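Brokitz Training Pants, Men's – Review

Posted July 30, 2019 by Rory Pollock

I bought these to replace an old pair of sweatpants that had gone through at both knees. I train four or five times a week, mostly vaults, wall runs and floor work, and I wanted something loose that would hold up on concrete. I have had them for two months. 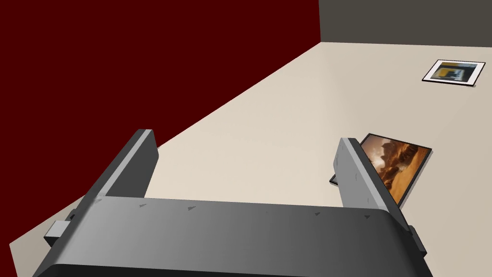
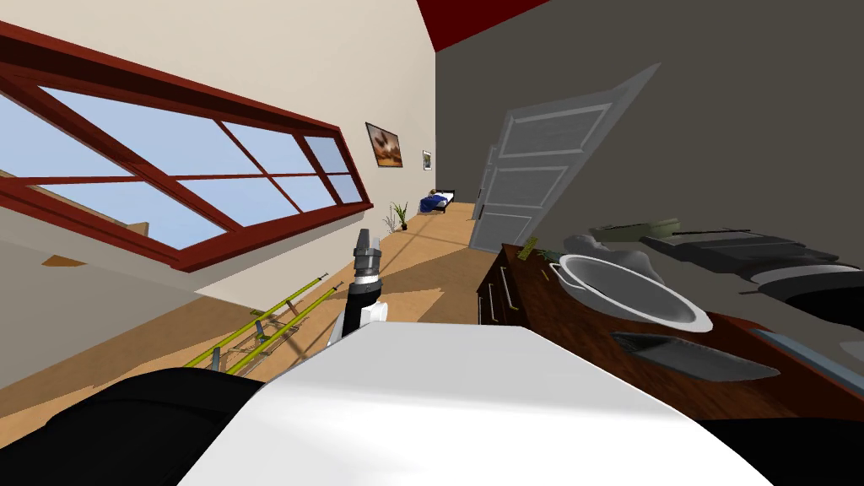
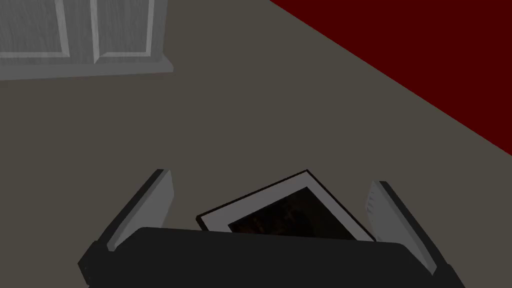 Sizing first. I am between a medium and a large in most brands and went with the large. The length is right, but the waist is big enough that I have to use the drawstring every time. The cord is flat and stays tied. If you are slim, order your smaller size and check the inseam on the chart before you pay.

The fabric is a cotton and polyester mix, medium weight. It is warm for summer. In September I expect it to be about perfect, but in July I was rolling the legs up by the second half of a session. The cuffs are elastic and they do stay up when you roll them, so that is something.

The knees have a second layer of fabric sewn inside. This is the main reason I picked Brokitz over the Goteck pair I was also looking at, which costs less and has a single layer all over. After two months of sliding and kneeling, the outside of the right knee has gone fuzzy but there is no hole. My last pair had a hole by this point.

There is plenty of room in the crotch. I can get a full stride and a deep squat with no pulling, and the seam there is double stitched. One loose thread at the left hip, which I cut off, and nothing has come undone.

Pockets are the weak point. There are two at the front, and they are deep but open. My keys came out on a roll the first week. A zipper on one side would fix it. I now leave everything in my bag.

Washing: cold, hung up to dry. They lost a little color after the first few washes and have stayed the same since. I put them in the dryer once by mistake and they got slightly shorter, though not enough to stop me wearing them.

I ordered from the Crichton online store and they came in 6 days, folded in a plain bag. They had black, gray and olive in stock. I got the gray, and chalk dust hardly shows on it.

Good: knees, room to move, cuffs
Bad: open pockets, loose waist, too warm for July

I would buy them again – one size down, and in the lighter fabric if they ever make one.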